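Towels, tape and a very busy classroom: fix-it afternoons are back at Tullerura 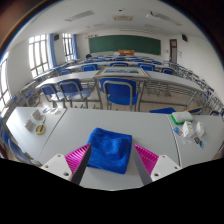
The fix-it and fold-it afternoons have started up again at the Tullerura community learning centre, and if the first one is any guide, they're going to need more chairs!

The idea came from Bernadette Haddad, who taught home economics for years and still can't walk past a crumpled tea towel. She wanted a free class where people could pick up the small household jobs that never seem to get taught any more: folding linen so it fits the cupboard, measuring a window properly before you buy the blind, looking after sponges and cloths, hanging a picture straight. Twenty people signed up for the April session, and a few more wandered in off the street when they heard the laughing.

The classroom is the one at the end of the hall, with the blue chairs and the pale tables pushed together in the middle. Everyone works at the tables and moves along when they're ready. You might start on towels, get sidetracked by the measuring table and finish the afternoon arguing cheerfully over which side of a sponge belongs on a non-stick pan (the soft side, please).

Folding was the surprise hit. Bernadette uses microfibre cloths for the beginners — they're light, they hold a crease fairly well and they come in colours bright enough to follow from the back of the room. She teaches a plain square first, corners matched, then a smooth with the flat of the hand, then over again. After that it's bath towels, and then the dreaded fitted sheet. Keisha Baptiste came along with her teenage son and went home with a fitted sheet folded so flat she took it round to show her neighbours.

"I've been rolling them into a ball and shutting the door on them since I left home," she said. "My linen cupboard is going to get the shock of its life."

Over at the measuring table, Makis Karamanlidis had people running a tape across everything that would stay still. His advice is to measure twice at the top, the middle and the bottom of a window frame, and to write the smallest number down straight away. He told the group about a shelf he once cut to 802 millimetres for a gap that was 5 millimetres narrower, and how he lived with it leaning in the hallway for most of a winter. There was a lot of nodding.

Cleaning gear gets its own part of the afternoon. Vendula Bednárik runs through which cloth goes with which job, how to wash microfibre (no fabric softener, and keep it away from fluffy cotton) and when a sponge has had its day. She's a great believer in a separate colour for the bathroom. Plenty of people were scribbling that down.

The centre has kept the class free thanks to a small grant and a box of donated supplies from Seixas, the hardware shop on the corner. Tea and coffee are by gold coin donation, and the lamingtons went very quickly.

Clyde Mercado, who looks after bookings, said some 94 people had put their names on the list for the rest of the season. Groups will stay small so that everyone gets a proper go with their hands, and extra sessions are being pencilled in to keep up with the demand. Picture hanging is next, followed by simple mending, and there's talk of an evening on packing a house for a move.

Bring a towel or a sheet from home if you'd like to practise on your own things, and a tape measure if you have one. If you don't, there are spares. Children are welcome with an adult, and the room is all on one level with parking behind the building.

Sessions start at 2 pm and run until about 4, though the last lot were still folding well after that. Names can be left at the front desk, where Clyde also has copies of Bernadette's one-page folding guide to take home.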